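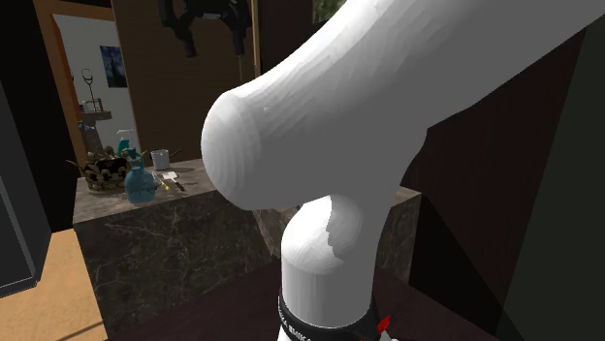 Baoshan says you do the sky last, and that people who start with the sky are either showing off or have no one waiting for them at home. He delivered this over the phone at eight in the morning, before I'd had coffee, when all I had done was mention that I'd bought a puzzle.

4 May 2025

So I started with the sky.

For the record, it is an Asside puzzle, 1,000 pieces, called "Harbor at Coltent." I have never been to Coltent. Going by the lid, it is a town with a great many boats and one cloud. I got it at the church sale on Nellis Street for three dollars, from a woman who had taped the box shut with so much tape that I should have asked a question. I did not ask a question. I said "what a bargain" out loud, like a man in a play.

The plan was that this would be the calm weekend. Natália has been telling me since the fall that I need something to do with my hands that doesn't involve a phone or a cracker. She had knitting in mind. She gave me needles at Christmas, good ones, and I used one of them to get a sock out from behind the dryer and have felt her eyes on me ever since.

Dumped it all out on the dining table around ten. There is a particular kind of dust that lives in a used puzzle box, blue-gray, fine as flour, and I breathed in a good deal of it. Turned everything face up, which took an hour and most of a ball game on the radio. Found a button in with the pieces. Found a dried pea, or something that had once hoped to be a pea. Put both in a saucer in case they turned out to belong to the harbor.

Edges next. Even I do edges first, whatever I may have told Baoshan about the sky. The edges went together fast and I got very pleased with myself and called Aiguo Luo to say so. She listened politely. Then she asked whether I had checked that the whole edge was there, and I said of course it was there, and then I went and looked and there was a hole in the bottom side the width of my thumb.

She said, "Hm." She has a good one. You could hang a coat on it.

Found the edge piece at noon, stuck to my forearm. I don't know how long I had been wearing it. I had been to the mailbox in that condition and talked to the people next door about their gutters.

Lunch was a cheese sandwich standing up, since the table was taken. I now see how people end up eating at the sink for years. It begins with a hobby.

Then the sky. I'll say this for Baoshan: he has a point, and I won't be telling him. A sky in a puzzle is just the same piece over and over, cut slightly differently out of spite. I tried sorting by shape. I had the two-knob ones in the muffin tin and the three-knob ones on a cookie sheet, and the peculiar ones with no knobs at all in a soup bowl, and I stood over this spread like someone catering a very poor wedding. Put together a patch as big as a slice of bread. Took it apart again when I noticed it was water.

The water and the sky in Coltent are the same color. Whoever painted it had one tube of paint and a deadline.

Aiguo Qian came by at two with the casserole dish she's been meaning to return. (Having two Aiguos in one small circle is a strain on everybody. Years ago it was settled that they'd be Luo and Qian, like policemen, and they both answer to it, but my mother still sends birthday cards addressed to the wrong one in alternating years, and they just swap.) Qian did not take her coat off. She said she could only stay a minute. She put the dish down, leaned over the table with her car keys still in her hand, and put in four pieces of rigging without appearing to look.

I asked her how she'd done that.

"They go there," she said.

She stayed until almost five. The coat came off in stages. We didn't talk much, and what talk there was would mean nothing to anybody else: "do you have a sort of orange elbow," "no, that's roof," "who's got the man with the rope." She finished three boats. I finished a wall. It was a respectable wall, mostly brown, and I kept glancing over to see if she had noticed it. When she did say something it was that I had it upside down.

Junhao called in the middle of all this to ask how the calm weekend was coming. I could hear Luo in the background telling him what to ask me. He wanted to know if it was true that I'd paid $66 for a puzzle. I said three. He said his mother said sixty-six. I heard her say she'd said no such thing, and then they argued about it in the kitchen for a while and I just stood there holding the phone and a piece of lighthouse. I believe the sixty-six is what I paid for the folding lamp, which I bought yesterday so I could see the puzzle, and which I had mentioned to Luo in what I thought was confidence. So if we're being strict the puzzle cost $69. The lamp also needed a bulb.

He asked if he should bring over the one they'd had when he was little, with the balloons. It has 749 pieces now, he said. He and his mother counted it one winter when the power was out. It didn't start with 749. They kept it anyway and did it every year with the gap in the same balloon, until they'd have been put out to see that balloon whole. I said yes, bring it, and then thought about where on earth I'd put it. The bed is still free.

After Qian went home the house got quiet and I got ambitious. This is the part I would skip if I were writing for anyone but myself. I decided to move the whole finished section six inches to the left so as to have room for my elbow. Baoshan has a felt mat for this. Natália slides a sheet of cardboard under. I used the flats of both hands and confidence.

The harbor of Coltent came up beautifully, in one sheet, for as long as it takes to think "well, look at that." Then it folded in the middle and went down between the chairs.

I sat on the floor for some time. Ren came over and lay down on the fishing fleet. He's a big cat and he had been asleep on the radiator all day without showing any interest in the arts, but a thing on the floor is a different matter. When I got him up there was a piece of sail stuck to his stomach, so I suppose it runs in the family.

Most of it I could pick up in chunks. Qian's boats held. My wall did not. I am choosing to blame the cut.

Natália called at nine, which is when she calls. I told her the whole thing. She laughed at the wrong parts, and then she asked whether my shoulders felt any better, because that had been the point, if I remembered, of having something to do with my hands. I hadn't thought of my shoulders since morning. I moved them up and down. The left one felt all right. The right one hurt from the crawling.

She told me her grandmother used to hide one piece in her apron at the start so that she could be the one to finish. Everyone knew. The children would leave the hole and sit there admiring it until the old lady "found" the piece in her pocket, very surprised. Then one year a cousin hid one too, and nobody would admit to it first, and they ate supper around a puzzle with two holes in it and some bad feeling. Natália says she still has the cousin's piece. She won't tell me how she came by it.

It made me go and look at the tape on the box again. A lot of tape. Layers, if you look at the end of it, some gone yellow under newer stuff. Somebody opened this and closed it again many times and cared a good deal about nothing getting out. Either that or they knew something had gotten out already and had gone a little overboard.

Checked under the sideboard with the folding lamp. A piece of roof, a penny, the other knitting needle.

Tomorrow: call Baoshan about borrowing the mat without saying why. Buy a bulb. Return Qian's scarf, which she left on the chair and which I first took for a cat. Clear some part of the table, or find out whether I can eat oatmeal in the hall.

Went back in to turn off the light and put in two pieces of sky. They both fit. Then I looked closer and one of them was water, so I took it out, and it's a quarter past eleven and I'm going to bed.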